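From: Sarahí Camacho
To: Arnow office machines list
Date: May 18, 2021
Subject: Re: Drive trays in the old desktops

Umut Yalçınkaya wrote:
> I have the side off one of the Girard room machines.
> Do the hard drives unscrew from the case, or does the
> whole tray come out? I don't want to force it.

Umut,

Leave the screws alone. On the Dell the 3.5-inch drive sits in a blue plastic tray, and the two come out as one piece. Shut down, pull the power cord, unplug both cables from the drive, then take hold of the blue handle and draw the tray out. Keep your fingers off the circuit board on the underside.

Watch the cables over the motherboard too. Move them aside before you pull.
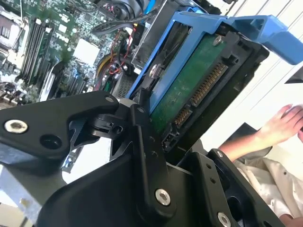
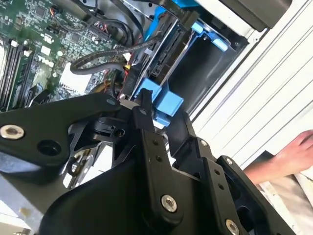 LABELS

Write the machine number on tape and stick it to the tray. Yours should be 248 and 267. The Benell shelf has room for both until September.

Sarahí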